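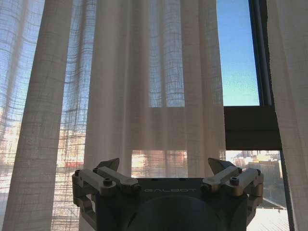 Sheer panels in an open, slubby weave, with the city showing through.

My mother ironed her curtains. All of them, every November, standing at the board in the hallway with the radio going and the hems puddled around her ankles. I mention this because I went the first 60 days in my apartment with nothing on the windows at all, and I could feel her disapproval from three states away.

I had my excuses. It's a high floor, the sky is enormous, and I told everybody who came over that I wasn't going to cover up the one thing I was paying for. Then the sun started coming straight in at dinnertime and my guests were eating soup with one hand over their eyes. My couch, a perfectly nice green when it was delivered, began turning the color of old celery along one arm. So, curtains. How hard could that be?

Well! I walked into the Savolainen showroom on my lunch break and found 292 fabrics on the sample wall. There's sheer, semi-sheer, voile, dim-out, blackout, and something called "whisper," which looked exactly like voile to me and cost more. I stood there holding two off-whites up to the light until a saleswoman took pity on me and said to go home and call Graciela Yáñez.

Graciela has been making and hanging curtains for a living longer than I've been renting apartments, and she does not want to hear about your color scheme. She wants to know what time you get home. What do you look at when you sit down? Do you get dressed in this room? (I do sometimes, and now she knows.) She hung a scrap of open-weave fabric from my window with two pieces of masking tape, told me to sit on the couch, and went off to look at my kitchen while I thought about it.

I'm so glad she made me do that. Flat on a counter the stuff looked like cheesecloth. Up against the glass it was a completely different animal – all those uneven threads came forward, and the buildings behind went soft and orange, like something seen through a steamed-up shower door. I could still tell it was a city. I just didn't have to look at every single window of it.
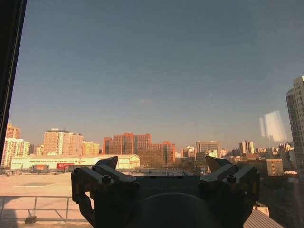 Because I did worry about losing that. Late in the day the light goes warm over all those buildings, and I have been known to stop in the middle of a phone call to watch it. Graciela's answer was to leave a gap. You don't have to close curtains all the way, she told me, as if explaining spoons to a toddler. Hang separate panels, push them where you like, and let one stretch of glass stay bare. I had honestly pictured curtains as a thing with two settings.

Then there's fullness, a word I'd only ever used about pants. If your fabric is the same width as your window, it hangs there like a bedsheet on a line. Graciela likes 200 percent, meaning twice the width, and she'll go higher with a thin sheer. That's where the folds come from, and the folds are where the color comes from. One fabric can look like cream where it catches the sun and like strong tea where it turns away. 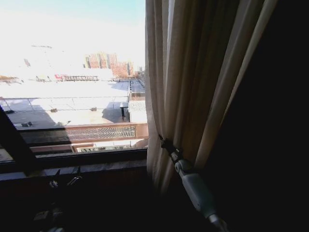 Heavier drapes show it off best, and they're what she talked me into for the bedroom. Long, plain, beige, no pattern, no tassels. I wanted tassels. I was told I would get tired of tassels.

We did argue about the hardware. I'd bought a Clindel rod because it was pretty, and she made me swap it for a Randex track because she said the pretty one would sag by spring. The track is not pretty. It glides like a dream, though, and I open and close those drapes far more than I need to.

The whole business, fabric and sewing and track and labor, came to $1,271. I gulped. I also notice I haven't moved the couch to hide the celery arm, so maybe I've relaxed a little. Mom is coming to visit next month and has already asked whether I own an iron. I've told her the sheers are supposed to be wrinkly. She's bringing hers.

More in At Home
The Flirnetti armchair, six months and one cat later
Living with a north-facing kitchen
How to wash sheers without crying
Rugs: go bigger than you think

January 20, 2020 | Contact the editors | All rights reserved | Back to top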